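Fitted sheet keeps creeping off the corners of a deep mattress after washing

Posted in Laundry and Linens
Tags: shrinkage, cotton, fitted sheets, dryer

Định Văn

I have a 100% cotton fitted sheet bought last June for a mattress that measures 27 cm deep at the side seam. When new it went over all four corners with fabric to spare. It now reaches the underside at the head end but rides up at the foot, and one corner usually comes off overnight.

Washing has been at 60 C, weekly, followed by a full dryer cycle on the cotton setting. The label says 40 C and tumble dry low, which I had not been following. The elastic runs all the way around the hem and still seems to recover when stretched by hand.

What I would like to know:

Is the loss of depth from the fabric or from the elastic, and how do I tell them apart?

Can cotton be brought back to its original size by wetting and stretching it, and does that last?

If I replace it, what depth should I order for a 27 cm mattress?

I do not want corner straps unless there is no other option. The bed base is a solid platform and I would have to lift the whole mattress to fit them.

Thomas Benedetti

Measure before doing anything else. Turn the sheet inside out, lay one corner flat, and measure along the corner seam from the top point to the hem. Do not stretch it. Repeat for the other three. Then measure the length and width of the top panel between the corner points.

If the top panel is shorter than the mattress, the fabric has shrunk. Woven cotton usually shrinks more in the warp direction, which on most sheets runs head to foot. A sheet that fits across the width but pulls at one end is consistent with that. A loss of 2 percent on a mattress two meters long is 4 cm, and it comes out of the tuck at the foot if you fit the head end first.

If the top panel is still the right size, look at the hem. Elastic fails in heat before it fails in tension. Cut a piece of string to the relaxed hem length, then stretch the hem fully and measure again. Good elastic should come back to the string length. If it comes back longer, it has set and will not hold under the mattress. From your description the elastic is fine, but recovery by hand over a short section is not a reliable test. Do the full perimeter.

On recovering the size: partly, and not for long. Most of what gets called shrinkage in woven cotton is relaxation. The yarns are held under tension at the mill and go back to a shorter state when they are wet and agitated. You can pull some of it out again while the cloth is damp. The next hot wash puts it back.

The method I use:

Wash at 40 C with a normal spin. Take the sheet out damp and do not put it in the dryer. Two people hold opposite ends and pull steadily along the length, then the width, moving hand over hand along each edge. Do not pull on the elastic. Hang it by one long side over a line, smooth the seams with your fingers, and leave it until dry. Press the top panel with a hot iron if you want to keep the last of the gain.

Fit it diagonally: one head corner, then the opposite foot corner, then the other two. Fitting both head corners first leaves all the tension at the foot.

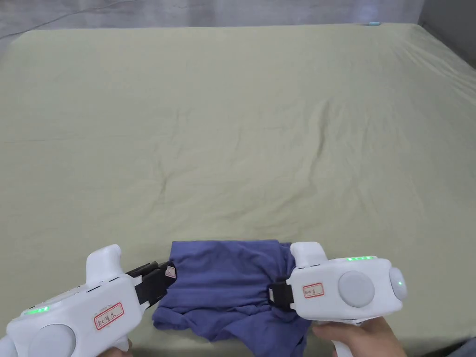 Some creasing across the top panel after fitting is normal and does not tell you much about size. What matters is how much hem is under the mattress. You want at least 5 cm of tuck on every side, measured from the bottom edge. Less than that and normal movement during the night will walk the corner off. Slack on top combined with a short tuck usually means the pocket is too shallow for the mattress, and no amount of stretching fixes a shallow pocket.

For a replacement, take the mattress depth, add any topper or protector, then add the tuck. For yours that is 32 cm before shrinkage. I would order a 35 cm pocket. Check whether the listing gives the pocket depth of the sheet or the maximum mattress depth it fits. Sellers use both and do not always say which. I have a Trinard set where the figure on the packet was the pocket depth, and a Dudek one where it was the mattress depth. Both packets just said "depth".

Ristarano

Had this with two sets. Stop using the hot dryer cycle, that is most of it. I bought the next size up in depth and it has been fine since.

Thread count makes no difference to shrinking as far as I know. Mine was sold as 445 and shrank the same as the cheap one.

Định Văn

Measured on Saturday. Top panel is short by 3 cm in length and correct in width. Corner seams are 30 cm at the head and 29 cm at the foot. The string test came back to the same length, so the elastic is not the problem. I will wash at 40 C, line dry, and order a 35 cm pocket when this one wears out.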